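Workshop notebook, diesel bay

20th May, cont. from previous page

Wonby ute, 2.4 common rail diesel, in for hard cold start and lumpy idle. Owner reports it clears once the temperature gauge moves off the stop. No fault codes stored. Battery load tested, fine. Glow plugs measured cold at the terminals: three within spec, number 4 open circuit. Replaced all of them as a set, old ones bagged and tagged on the shelf.

Start improved, idle did not. Moved on to injector leak-off. Bottles on all cylinders, engine at idle, then held at 1500 for a minute. Number 2 returned 19 mL, the rest between 11 and 12 mL. Swapped 2 and 3, recoded both, repeated. High return followed the injector.
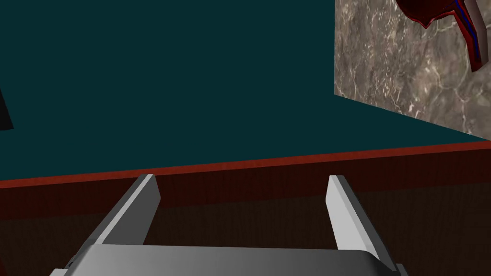 Why do the leak-off test before pulling the rail sensor?
The test needs no fuel line opened on the high pressure side, and a worn injector will drag rail pressure down enough to make a good sensor look bad.

Rail pressure on cranking before the swap was 210 bar, against a workshop manual minimum of 250. With the Trakalach reconditioned injector in number 2, cranking pressure came up to 285. Idle now steady at 780 rpm. Correction values on the scan tool all inside plus or minus 1.5 after the relearn. Before, number 2 was sitting at +4.1.

Notes on fitting:
Copper washer on number 2 was stuck in the bore. Hooked pick got it out, seat cleaned with the hand reamer, vacuumed before the new washer went down. Clamp bolt is single use. High pressure pipe renewed as well, the cone on the old one was marked.
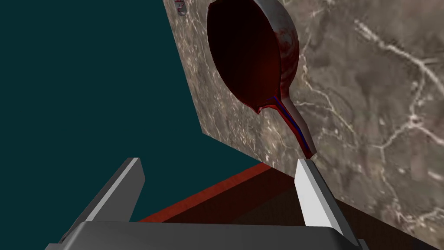

Fig. 2. Pan on wall panel.

Fuel filter cut open on the bench. Some black sludge in the pleats, no metal. Water trap gave a few drops, no free water in the jar after standing over lunch. Tank not dropped. If it comes back with the same fault on another cylinder, tank sample first, then the pump.

Second job, Aranda wagon, diesel, DPF light. Differential pressure at idle 3.8 kPa, soot load calculated at 92 per cent. Distance since last completed regen shown as 600 km. Owner does short trips only. Static regen started with the bonnet up and the fan on. First attempt aborted, fuel level under a quarter. Added 20 L from the drum and restarted. Second attempt ran through. Differential pressure after: 0.6 kPa. Ash figure is still moderate, so filter stays in. Advised the owner on a weekly highway run and low-ash oil. 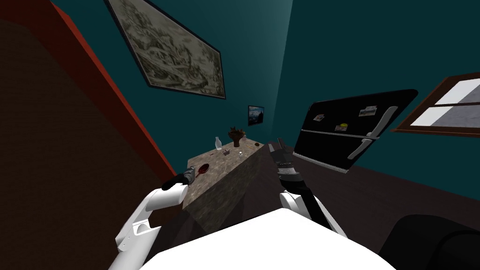
Workshop, September

Follow-up on both, added to the same page. Wonby ute back for scheduled service. Leak-off repeated with the Plastar bottle kit: 12, 11, 12, 12 mL. Trakalach injector holding. Cold start normal, glow plug currents even across all four.

Aranda wagon booked again, DPF light on. Soot load 71 per cent, differential pressure sensor hose split at the lower clip. Hose replaced, sensor zeroed, light out. Check the hose on this model before running a static regen. Still to do: order clamp bolts, recalibrate the pressure gauge on the red trolley.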